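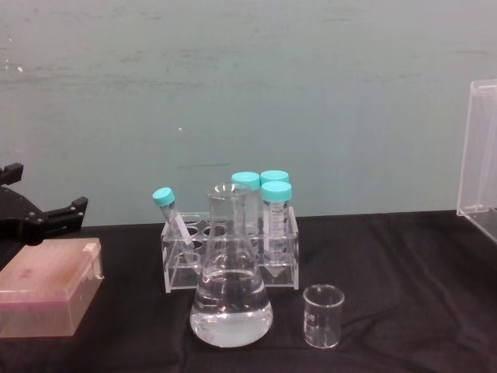
Figure 8.1 Conical centrifuge tubes in a clear rack, with an Erlenmeyer flask, a small beaker and a box for pipette tips.

Chapter 8
Containers and Volume

Every measurement of volume depends on the container in which it is made. This chapter covers the vessels used in the first-year course at Wultville, the purpose of each, and the error each one brings to a result.

Vessels fall into two groups. The first holds or mixes liquid. The Erlenmeyer flask belongs here - its narrow neck limits splashing and evaporation, and its wide conical body allows swirling. In Figure 8.1 the liquid fills roughly the lower third of the flask. Beakers are in the same group. Any marks on a beaker or flask are for estimates and should not be used to report a volume.

The second group measures. It includes graduated cylinders, burets and pipettes. Conical centrifuge tubes fall between the groups. The printed graduations are adequate for preparing a sample, but spacing in the tapered section is uneven and readings there are poor.

A rack must hold each tube upright before a volume is read. The tube at the left of Figure 8.1 leans in its hole, and any liquid in a tube at that angle would give a slanted surface against the scale. Read at eye level, with the line of sight at 90 degrees to the tube wall, and take the bottom of the meniscus.

Section 8.1 treats the meniscus in detail. Section 8.2 compares pipettes and cylinders using the data set collected by Selina Zürcher and Sibusiso Venter. Students should review significant figures (Chapter 2) before starting the problems.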